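We use cookies to keep this site running. Accept | Manage settings

July 7, 2022
By Emese Bíró

Speaker notes, Flestgate meetup (the 10-minute version)

Okay, hi everybody! I'm Emese, I make Wimix, the little kitchen timer that glows when your bread needs folding. Ask who here has backed something online. Then ask who's still waiting for it (pause, they'll laugh).

So we're 19 days into the campaign and I've barely slept. I'll go over what I got wrong first, that's the fun part.

Shipping. I priced it off one quote from Grasis and never asked about batteries. Batteries are their own thing! Go get a second quote before you set your reward tiers, please.

Then colors. I promised 2 and people wanted a third, and I said yes in the comments at midnight. Don't do that. Jhonatan had to redo the whole mold order (wave at Jhonatan Cáceres, back row). 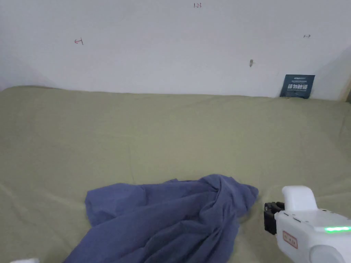 Updates, though, I got right, I think. I write one every week even when it's dull, and backers write back with really good ideas. The dimmer came from a backer!

We ship in October if the boards show up on time. Pass the sample around now, take questions, and remember to get the sample back.

Comments

breadhead30: Does it work with the lid of a proofing box closed?

Palaniappan: Thanks for the battery tip, calling my shipper tomorrow.

Emese: @breadhead30 yes if the lid is clear!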